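Containers, Table 4 – Dostthorpe office

Storage survey for the desk consumables reorder, January. Items were grouped by closure type and body material. Labels and notes by Candela Herrero.

Group 1 – lidded tubs, 70 mm colour bands. Moved to the upper shelf.

Group 2 – mixed clear and white, set out on the round white table. Glass stays at the centre, away from the rim.
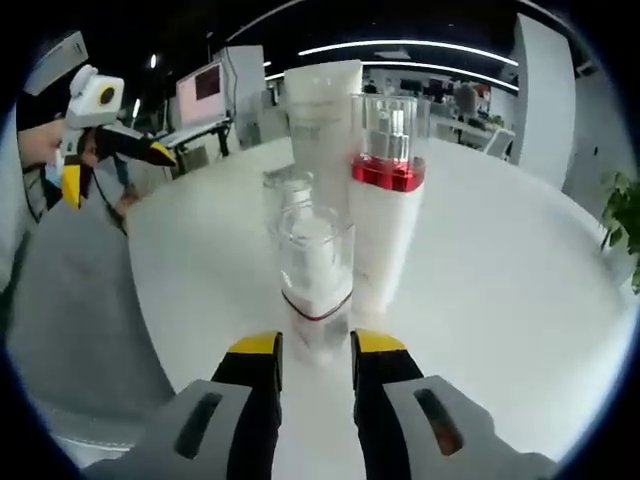
Refills are catalogued separately under Riltiveo. Send corrections to Aitana Goicoechea before the 2 pm stock check.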